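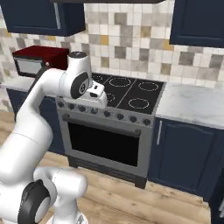 Figure 2. Simulated kitchen with the arm at the front left of the stove.

Unit 2: Collecting demonstrations by remote control

In this unit we work with the Ernow kitchen. The student moves a hand controller, and the gripper in the simulator follows the hand. The joint angles and the opening of the gripper are saved at every time step, together with the camera view. One such recording is called a demonstration.

The task is turning one knob on the stove. There are eight knobs in a row, and they look very similar, so the target knob must be named in the task text before you start recording. Please write "the leftmost knob" and avoid "this knob".

Compare with hand guiding, which we did on the Kiltholm arm in the laboratory. With hand guiding you hold the arm and feel the contact directly. With remote control you feel nothing, and most beginners push too hard against the panel. On the other side, your body does not appear in the camera view – this is important when the policy learns from images.

Rules for recording:
Begin every demonstration from a slightly different arm position.
Move slowly near the panel, but do not stop. Long pauses teach the robot to wait.
If you miss the knob, correct the movement and continue. Keep these recordings and mark them "recovery".
Delete a recording only if the controller lost connection.

Each group records 21 demonstrations. The shared Clanthorpe set has some 3,000, from several kitchens, and we will add yours to it before training.

Homework: train the policy once with the recovery recordings and once without them. Bring both result tables on Tuesday.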